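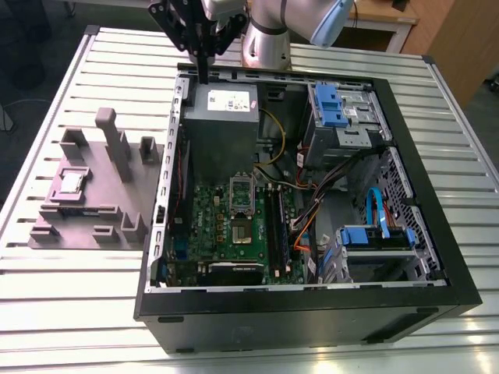
Does the CPU have to come out if the fans spin but there's nothing on the screen?
Leave it for last. Do the memory first, one stick at a time, then the graphics card, then the cord-out power drain. Only then open the socket.

Ticket 542
Opened 17 Mar 2026 by Tania Marikar
Assigned: Kasun Gunawardena
Asset: Dell tower, tag name Jirnisell
Related: ticket 503 (same tower, closed as bad monitor cable)

Problem as reported
Power button lights, fans run, no picture. Tried two monitors. No beeps I can hear but the office is loud. Was fine before the move to the Stamatopoulos building. Need the Wakness drawings off it, they're only on the local drive.

Kasun, first pass
Got the tower. Side panel off, laid it flat. Cord out, held the power button in, waited 90 seconds.
Power supply fan ok. 12V ok on the meter.
Swapped video cable, no change, so 503 was probably never the cable.
Pulled the graphics card and tried onboard video. Nothing. Card back in.
Memory next.

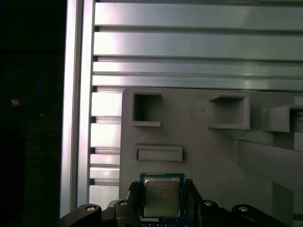
One stick in slot 1 - nothing. Same stick in slot 2 - nothing. Other stick, same story. Both out, still no beep, and it should complain with no memory at all. So either the speaker is dead or it never gets that far. Leaning toward the socket.

Note to whoever picks this up: do NOT drag the CPU across anything and dont touch the underside. Hold it by the edges. Lever up, bracket open, lift straight. If it feels stuck stop and check the bracket.

Tania
Any idea on time? Shanthi Sarkar is asking about the drawings every hour or so. Can the drive come out on its own?

Kasun
Drive is fine to pull, blue clips, takes a minute. Asked Virgilio to copy it tonight. Hold off on a new PC request till I've had the socket open.

Virgilio Sison, added
Drive copied on the Orkon dock. 129 GB, no read errors. Shanthi has her folder. Drive is on the shelf by the dock with the ticket number on tape, it goes back in when the rest does.

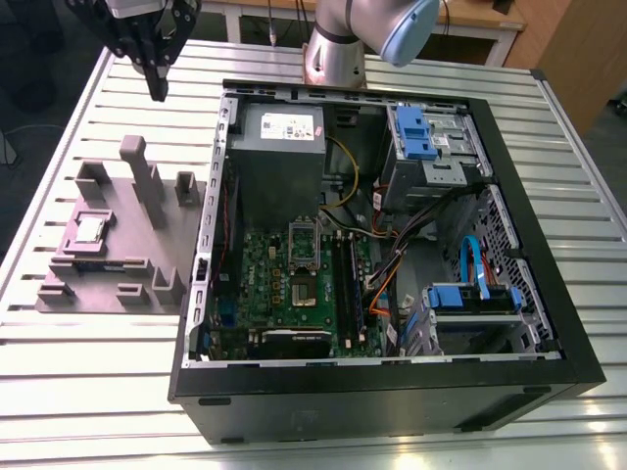

Also went over the board while I had the light out. No swollen caps, no burn marks, 24 pin and 4 pin both seated. Coin cell read low so I put a new one in. Didn't fix it by itself.

Kasun, second pass
CPU out. Old paste was hard as chalk, cleaned with alcohol and a lint free wipe. Contacts look ok. Socket - one pin near the corner leaning a little, could be nothing. Left it alone untill Ashton gets a look under the magnifier.

Ashton Tuhiwai
Looked. Pin is bent but not touching its neighbor. Nudged it back, took two tries. Blew the socket out too, there was lint in it.

Steps for reassembly, in order please:
Match the corner triangle on the chip to the mark on the socket
Set it down flat, no pushing
Bracket closed, then lever
New paste, small dot
Cooler screws crosswise, few turns each
One memory stick only for the first boot
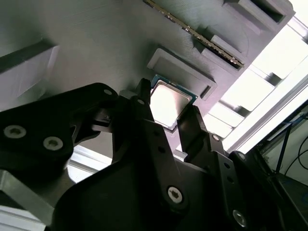 If it posts with one, power down, cord out, add the second, boot again. Run the memory test overnight before the drive goes back in. If it doesn't post, don't keep reseating the chip, the pin wont take much more. Swap the board, I have a spare from the same model.

Kasun
Got it. Doing this after lunch, will update.

Tania
Thanks. Please leave the ticket open till Shanthi has logged in at her own desk.

Status: In progress
Waiting on: Kasun, first boot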